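Oltulbridge bus change: what I've managed to find out so far

I've had a pile of messages about the 42 bus, so I went along to the drop-in at the Mukness Hall to find out what's going on (and to moan a bit, as I catch it most mornings myself).

The short version is that from August the 42 will stop going down Pathirana Road and will use the bypass instead. Otavia Buses say it cuts 29 minutes off the round trip, and that sounds lovely until you remember that most of us get on at Pathirana Road!

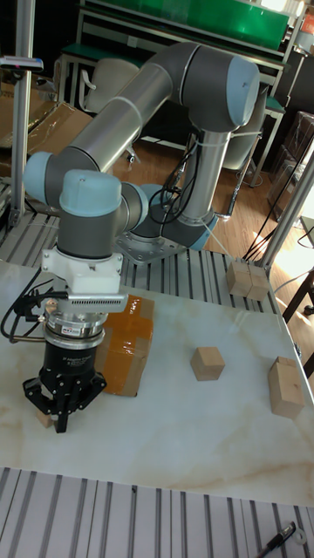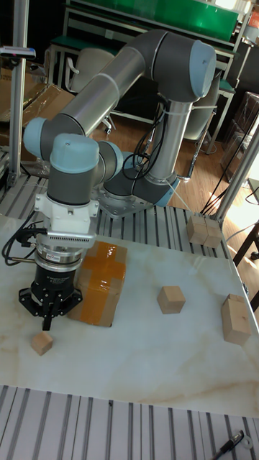
According to one reader who lives by the old chapel, the walk to the new stop is fine in July and will be miserable by the winter, with no pavement for the last stretch and not a single street lamp. She has asked for a shelter at the very least, and would like the first and last buses of the day to keep to the old road.

I put that to the two people from Otavia at the desk. They were friendly enough and wrote it all down. A shelter is "being looked at", they told me, though they couldn't say who would pay for it. Keeping the early bus on the old road sounded more hopeful – they said the driver's hours might just about allow it – but I wouldn't plan your mornings around that yet.

The petition on the counter at the post office had 392 names on it when I popped in, mine included. There's an online one as well, but it's a separate thing and the council will only count you once, so pick whichever is easier. Paper forms need to be handed in before the end of the month.

A few other bits I picked up. Fares stay as they are. Passes will work on the new route and you don't need to swap them. The school bus isn't part of this at all, whatever you've read on the village page. The Sunday service, such as it is, carries on down Pathirana Road for now, so you could end up waiting at one stop in the week and another at the weekend. I asked whether there'd be a sign explaining that and got a slightly blank look.

The new timetable should be up at the stops a fortnight before the change. I've asked for a large-print copy for the library too, and I'll post the times as soon as I've got them. If you use the 42 for work or hospital visits, do write in – Otavia said they'd had hardly any letters about either, and I find that very hard to believe.

3,587 views
29 comments
42 shares

Recent items
Library opening hours over the summer
Mukness Hall roof: work to start in August
Allotment waiting list reopens
Lost cat found in Oltulbridge bakery
Roadworks on the bypass: what we know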